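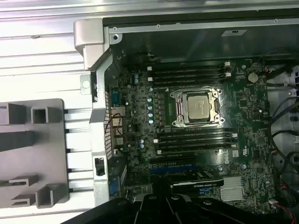 Home Yards Fabrication Safety Notes Contact

Search this site Go

Fabrication Hall Walkaround, Lestness Yard
October 10, 2014

Thanks to both shifts for putting up with me and my clipboard again. I got through the whole hall this time, bays 1 to 4, plus the outdoor laydown area, and I've written my comments out in full instead of ticking boxes, as a few of you told me after the May walkaround that a bare tick didn't tell you much (fair enough!).

Overhead crane, bay 2: PASS
Hook latch springs back nicely, limit switch tested up and down, pendant buttons all readable. The load plate is dusty. Please give it a wipe when you're next up there.

Slings and shackles: ACTION
We went through 151 items on the rack and nearly all of them were tagged and in date. Two web slings had cut edges and I've taken those away. One shackle had a pin that didn't belong to it, so that's gone too. The rack itself looks lovely, whoever sorted it by length.

Welding screens, bays 1 and 3: PASS WITH COMMENT
Good condition. The one beside the Holzer plate rolls had been pushed back to let the long sections through and was still pushed back after the sections had gone. Arc flash reaches the walkway from there, so pull it across again before you strike up.

Gas bottles: PASS
Chained, capped, and the oxygen kept well apart from the fuel gas. Flashback arrestors all in date.

Plate rolls, emergency stops: PASS
Trip wire stopped the rolls from both sides. I tried it three times, mostly to be a nuisance.

Trestles for the Zerker jackets: ACTION
The 2000 kg trestles have lost their painted ratings on one side. They're sound, but people need to be able to read them from wherever they're standing. Repaint before the next brace goes on.

Scaffold, node assembly: FAIL, FIXED SAME SHIFT
Toe board missing on the top lift, north side. Talteo's scaffolders came over and refitted it before lunch, and I re-signed the tag myself.

Fire extinguishers: PASS WITH COMMENT
All 54 seen. The one by the paint store was behind a pallet of grit again. I moved the pallet. Please don't move it back!

Walkways and lighting: PASS
Much better than in May. Two lamps flickering at the south door, reported.

Open actions go on the board by the tool crib. Initial them as you close them.

Sign up for our monthly yard newsletter. Enter your email address Subscribe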